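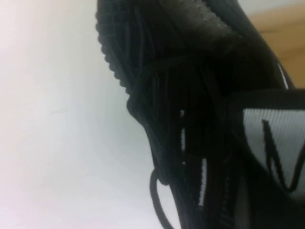 Packaging Basics, Unit 4: Footwear in Corrugated Board
Course notes, K. Keogh. Revised 11 January 2020

4.1 The item

Knit and mesh uppers have little stiffness of their own. The collar and tongue are padded and spring back after pressing; the forefoot does not. Treat the shoe as a soft body on a firm sole. Laces stay in the shoe, with loose ends tucked under the tongue. Dark knits show lint and board dust, so wipe out the box first.

4.2 The box

Fold all top flaps fully outward before loading. A flap left half open catches the heel.

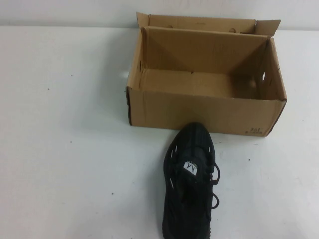
Check the cut rims for crushed flutes. Holes punched in a wall reduce its stacking strength and let in dust; for long storage, cover them from the inside with paper tape. For the Tully exercise, assume a batch of 2,000 boxes and a reject limit of 40.

4.3 Loading

Sole down, toe first, heel lowered last. Keep the shoe parallel to the long side. Fill the remaining space with crumpled tissue, firm enough that nothing shifts when the box is tipped. 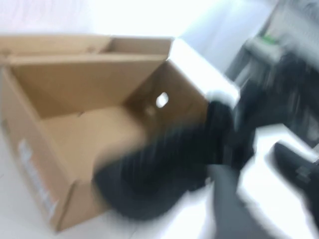

Labels go on a flat outer face, clear of folds and flap joints. A label laid across a joint tears at the first opening.

Reading for next time: Teuber, notes on flap geometry, sections 1 and 2. Bring the Larnard worksheet.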